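Home Explore Notifications Messages

Rochelle Bolger
Thread

I have belonged to the same gym for 64 weeks, and I've spent most of them trying to leave it. A thread on cancelling things, for anyone whose bank statement reads like a guest list. 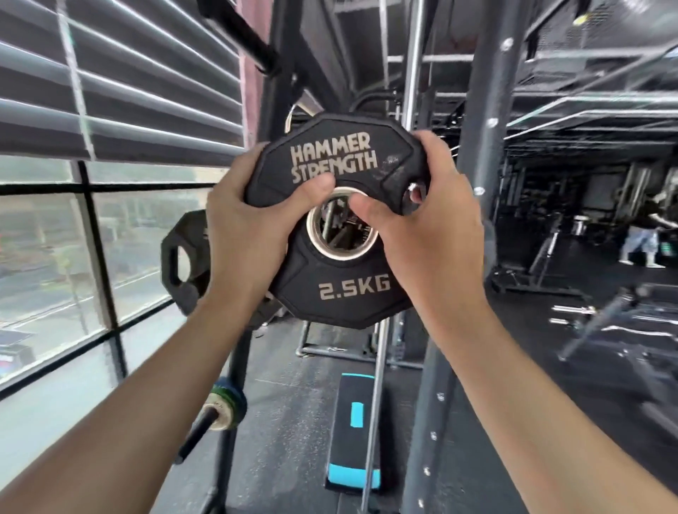 Signing up took the length of one song. A tablet, my thumbprint, a free water bottle that leaks. The guy at the desk called me "Rochelle!" like we'd been in the war together.

12 replies 31 reposts 208 likes

Leaving takes a letter. On paper. They want it mailed to an office in Undton, which is two counties over and appears on the map as a feed store and a bend in the road.

I mailed the letter. They wrote back to say it had arrived after the 2nd of the month and so counted toward the following month. The following month they said the letter had expired. I didn't know letters did that. My grandmother's are still good.

8 replies 19 reposts 174 likes

This got me looking at everything else I pay for. Do not do this on a Monday. Do it on a Friday, near a couch.

First up, Grornalo, which is a meal planning app. I used it twice. Both times it suggested lentils. I have been paying it for over a year to think about lentils on my behalf.

To cancel Grornalo you tap Settings, then Account, then Your Journey, then a gray word at the very bottom that I took for a smudge. Then it asks if you're sure, and the big green button says "Keep cooking!" I have pressed the big green button three times. It's a very good button.

22 replies 47 reposts 390 likes

Next, Imo, which holds my photos. I have 1675 photos on there and maybe 40 of them are of anything. The rest are parking spots, so I'd remember the parking spot. I'm renting space for the memory of level C, near the elevator.

The free plan covers 1000 photos. So I sat down to delete 675 and got as far as nine. One was a receipt for a lamp I no longer own and I still felt like I was betraying somebody.

15 replies 28 reposts 261 likes

Then there's Wihongi. I don't know what Wihongi is. The charge is small and comes every June. The website is a photo of a lake and a login box. My password works. Once you're in, there's another lake.

I emailed Wihongi support and asked what I was subscribed to. They said I was a "Lakeside" member, and would I like to hear about "Lakeside Plus."

I would, a little.

41 replies 96 reposts 803 likes

My sister says to just call the bank and have the card replaced. So I did. New card, new number, lovely feeling. The gym had the new number by lunch. My own mother doesn't find things out that fast.

Current standings: Grornalo is gone (I closed one eye and pressed the smudge). Imo stays, with its lamps. Wihongi stays until I learn what it does. Second letter to Undton went out this morning, certified, with a return envelope and what I'd call a tone.

Meanwhile I'm paid up through the end of the month, so if you need me I'll be at the gym.

19 replies 33 reposts 447 likes

Show more replies

About Terms Privacy Contact Back to top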